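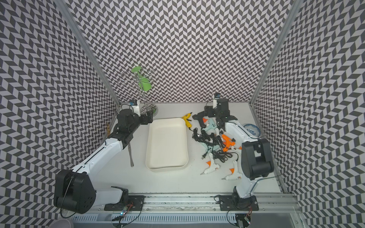 # Two wrists, three grippers and a drawer of glue guns

The workshop at Jarnley runs its comparison bench six days a week, and most of that time goes to objects you could buy at any craft shop. A glue gun is an awkward thing to pick up. The weight sits toward one end, the trigger gets in the way, and the cord is always caught under something. Put seven of them down with their cords tangled together and you have a fair test of a gripper.

The task is simple to write down. Take a glue gun from the pile, lay it in the cream-coloured tray, and go back for the next. Two white arms share one rail along the front of the table, each with a small camera on its wrist. The patterned walls stay the same for every trial.

The team is choosing fingers for a packing cell and has until May to settle on a set. Three are on trial. The Zomport is a plain parallel gripper with rubber pads. The Mangubat has a softer finger that bends around whatever it closes on. The Cusaritz is the cheapest of the three and has a wider opening, with the drawback that it closes slowly.

## What the trials showed

Each gripper was given 50 attempts on single glue guns, cords coiled and tied, before anything harder was tried. There was little between them. The Zomport was quickest, and all three could hold a barrel well enough to get it over the rim of the tray.

The tangled pile was a different matter. Each gripper got 100 attempts, and the Zomport dropped 13. Most of those drops came on the lift, when a cord pulled tight and turned the gun in the pads. The Mangubat dropped fewer but was more likely to come up with two guns at once, which the packing cell would count as a fault. The Cusaritz did better than its price suggests. Its wide opening let it take a gun across the body, and the slow close gave the cords time to slide out of the way.

Colour made a difference to the cameras, though not to the fingers. Orange and yellow guns were found easily. A white gun under black cord was often read as two separate objects, and the arm would aim for the larger piece. Moving the wrist camera higher helped a bit. Relabelling the training pictures helped more.

## Long tools

Some of the bench time went to a long, thin metal tool carried below the gripper. The idea is to reach between objects where the fingers themselves won't fit. It works, within limits. The tip flexes, and a small error at the wrist is a large one at the end of the tool. The operators now run a short tip check at the start of each session.

The mug stand and the blue and white bowl belong to a separate set of trials, with hanging and stacking tasks, and those results will be reported later.

## Counting the cost

By the time the main comparison closed, the log held 971 trials, including restarts and a batch thrown out over a loose connector. Pads were the main running expense. The Mangubat fingers marked quickly where they rubbed against the trigger guards, and replacements had to be ordered in.

The workshop is leaning toward the Cusaritz for the cell, with the Zomport kept as a spare. One question is still open, and that is whether the second arm should hold the cords down while the first one lifts. Early runs were slower but had fewer drops. The operators want another fortnight with both arms before they commit to it.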